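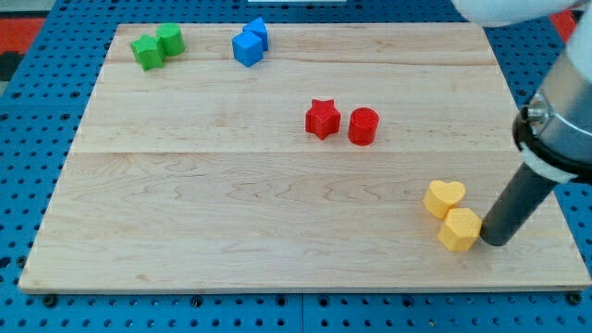

Coloured blocks on a wooden board, sorted into pairs.

4. Entering parish register transcripts

This section covers the entry of baptism, marriage and burial records into Altero. Complete section 3 (Creating a place) before you start. The worked entries use the Vutaslow register set supplied on the data disc.

4.1 Opening a register

1. From the main menu, choose Sources, then Registers.
2. Select the parish. If the parish is missing from the list, it has not been saved as a place. Return to 3.2.
3. Select the register type. Baptisms and burials share one entry form. Marriages use a separate form with fields for both parties.
4. Enter the archive reference exactly as printed on the film box or catalogue page, including any full stops and strokes.
5. Press Save. The register opens at a blank entry.

Note: A register holds up to 500 entries. For longer registers, create a second part and give it the same archive reference followed by /2.

4.2 Entering a record

1. Type the page number and entry number. For registers before 1813, where entries are not numbered, leave the entry number blank.
2. Type the date as written. Dates between 1 January and 24 March before 1752 should be given in double form, e.g. 1702/3.
3. Type the surname as it appears in the register. Do not correct it.
4. Press F6 to open the Standard Name box. Type the usual form of the surname and press Enter. Wynn, Winne and Wyn, for instance, can all be held under Wynne.
5. Type forenames in full. Where the register has an abbreviation such as Wm or Jno, copy the abbreviation and tick Expand.
6. Use the Remarks field for marginal notes, up to 63 characters. Longer notes go on the Notes tab.
7. Press F10 to store the record and move to the next.

Caution: Pressing Esc before F10 discards the whole record without a warning.

4.3 Unclear readings

Put doubtful letters in square brackets, e.g. Lin[o]n. Use one question mark for each letter that cannot be read. If the number of letters is unknown, use three full stops.

Doubtful readings are left out of the surname index unless Include Uncertain is ticked on the Index tab (see 6.1).

4.4 Importing from Linon

Files from Linon version 2 or later can be read directly. Choose File, Import, and select the file. Columns are matched by heading, so check that row 1 holds headings and not data. Rejected rows are written to a text file in the same folder, with the error code against each. Code 13 means the date could not be read.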